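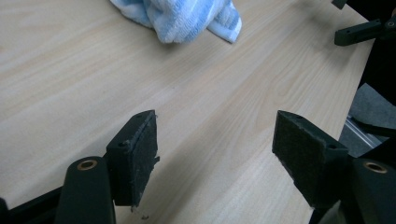 Open Day at the Tutex Mill, Brosenby

Tutex opens its towel mill to the public once a year, in July. I had driven past the building many times on the way to Kirik and never gone in. This year I signed up for the morning tour, which starts at 9:30 at the side gate. The front entrance is for deliveries.

There were two groups. Ours was led by Arne Engelhardt, who runs the weaving floor and has worked there since he left school. He handed out earplugs and asked us to stay inside the yellow lines.

Yarn store

The tour begins in the yarn store, a long room kept slightly damp. Cotton that gets too dry snaps on the loom, so the humidifiers run all night. The yarn comes in on cones and is wound onto large beams before weaving. A towel needs two sets of lengthwise threads. One is held tight and makes the ground cloth. The other is fed in slack and makes the loops.

Engelhardt passed around a sample with the loops pulled out on one side so we could feel the ground underneath. It was thinner than I had imagined, close to a dishcloth.

Weaving

The looms are loud enough that the talk was given in the corridor first. We then walked through without stopping for long. The older machines came from a mill in Szénási that closed, and they still turn out the plain white hotel towels. The newer ones do stripes and borders. Towels come off as one continuous length of cloth, with a flat strip between each one where it will be cut.

The standard bath towel is 500 grams per square meter. There is a heavier one at 799, sold mostly to spas, and I found it stiff. A board by the door gave the previous day's output as 2987 pieces. Someone asked if that was good. Engelhardt said it was a normal day with one loom down.

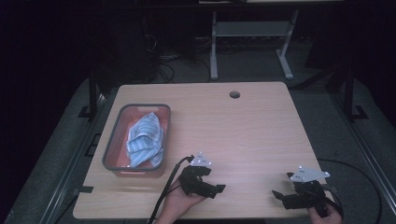 Finishing takes up the whole back half of the building. The cloth is washed to remove the starch put on before weaving, then dyed if needed, and tumbled with hot air to raise the loops. Stripes are a separate matter, as the yarn for those is dyed before it reaches the loom. Pale blue with white is the kind of pattern where it's easy to see what loops do to a stripe. Even with the cloth bunched up in a bin, the white folds and the blue bands stay distinct, but up close the loops blur the line between the two. Dark colors have to be washed more times so they won't bleed into the white.

The hems are sewn on a row of machines near the windows. Long sides first, then the short ends. Inspection is still done by eye — two people at a lit table, looking for pulled loops and crooked hems. Seconds go to the shop.

Shop and practical notes

The mill shop is across the yard and takes cards. I bought two hand towels and a bath mat, all seconds, and have yet to find the fault in the mat. Coffee was free, and the cinnamon buns were gone by 11.

The tour takes an hour and a half, with stairs at one point and no elevator. Wear closed shoes, as they turned away a man in sandals. Parking is behind the fire station. From Kirik you can also take bus 289, which stops at the bottom of the hill. Sign-up is by phone only, and the line is open in the mornings.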